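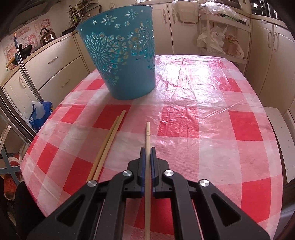 How do you look after wooden chopsticks so they last?

Wash them by hand soon after the meal, dry them fully, and rub in a little food-grade oil when the wood starts to look pale.

Washing

Use warm water, a drop of dish soap and a soft sponge. Work from the thick end to the tip. Don't leave them in the sink to soak, and keep them out of the dishwasher. Rice that has dried on will come off with a damp cloth held against it for a minute.

Drying

Wipe each chopstick with a tea towel, then lay them out on the table with a bit of space between them. A plastic tablecloth is fine if you put a dry towel down first. Leave them for a few hours before they go in the drawer. A closed drawer with damp wood in it will grow mould.

Oiling

We use the Kosberg mineral oil, but any food-grade mineral oil will do. Put a few drops on a paper towel, rub along the grain, wait 30 minutes and wipe off what hasn't soaked in. Our everyday set gets this in October, before the furnace dries out the house, and again when it needs it.

Rough spots

Sand lightly with 1000 grit paper, rinse off the dust, dry and oil again. Don't sand lacquered or painted chopsticks.

When to replace them

Throw out any that are cracked, splintered, badly warped or spotted with mould. If one of a pair goes, match the other with a spare of the same length and colour.

Last updated January 14, 2020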